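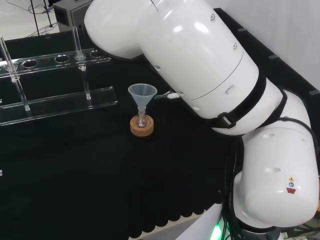 From: Brirar stores
To: Plaldale small-vials list
Subject: Re: Funnels that won't stand up in small vials

On Monday the Plaldale bench wrote:

> We have taken over the seed and grain sorting from Ruddock and are
> now putting small samples into glass vials. The vials are narrow and
> light. With a funnel in the neck they go over at the slightest touch.
> We tried holding the vial with one hand and tipping with the other,
> but then there is no hand left for the label. We also tried standing
> them in the rack, but the holes are too wide and the vials lean.
>
> Does anyone have a simple way round this? We have 1376 samples to get
> through and have lost three so far, one of them all over the floor.
>
> Second question: glass funnels or plastic?

We had the same trouble when we started on the small vials, so I'll go through what we do.

Use a ring. Ours are squat cork-coloured ones, the sort sold for standing round-bottomed flasks on, but any low ring with a hole close to the size of the vial will do. The vial should drop in without being pushed and should not rock once it is in. If it rocks, wrap one turn of paper tape round the bottom of the vial, below where the label goes. Two turns is usually too much and then you end up lifting the ring with the vial.

Fill in the ring, take the funnel out, cap the vial while it is still in the ring, and only then move it to the rack. Most of our spills came from carrying an open vial across to the rack with the funnel still in it. As for your rack, if the holes are too wide I would keep it for capped vials only and not worry about them leaning.

On the funnels, we use plastic. A glass one is heavier and puts the weight at the top, where you don't want it. Get the widest mouth you can with a stem that goes well down into the vial. If the stem fits tightly in the neck the air can't get out, and fine material sits in the cone and won't go down. A small fold of paper between stem and neck cures that. Don't tap the funnel with anything hard. A light flick on the rim is enough.

Plastic does pick up static, and light seed coats and bran will stick to the inside. We wash ours in warm water with a drop of washing-up liquid, rinse, and leave them upside down overnight without wiping. Rubbing them dry with a cloth makes it much worse. We keep enough funnels to change to a clean one for each batch.

Put a dark cloth under everything. We used white paper for a long time and pale grains simply vanished on it. On black you can see a single one and pick it up with tweezers. Red or brown material is a bit harder to see on black but still easier than I expected. Shake the cloth out over a tray between batches, and iron it now and then, as a crease under the ring is enough to tilt it.

For quantity, we don't fill past the shoulder. Some of ours only get a few bits in the bottom and that is fine for looking at later. If you are weighing, weigh the vial and cap first and write that on the sheet before you fill it. Doing it afterwards means emptying it again, as we found with most of one tray.

We do roughly 300 a week at an easy pace, with one bench in use. The last Mirkeo set was 4000 and took us through to October, including the relabelling.

The labels on that set came off in the cold store, by the way. If yours are going somewhere cold, put them on before filling and press the edges down hard. Pencil on the label has lasted better for us than pen.

We have spare rings in two sizes. If you send me the outside diameter of your vials I can put a few in with the next box going to Plaldale. No need to return them.

Brirar stores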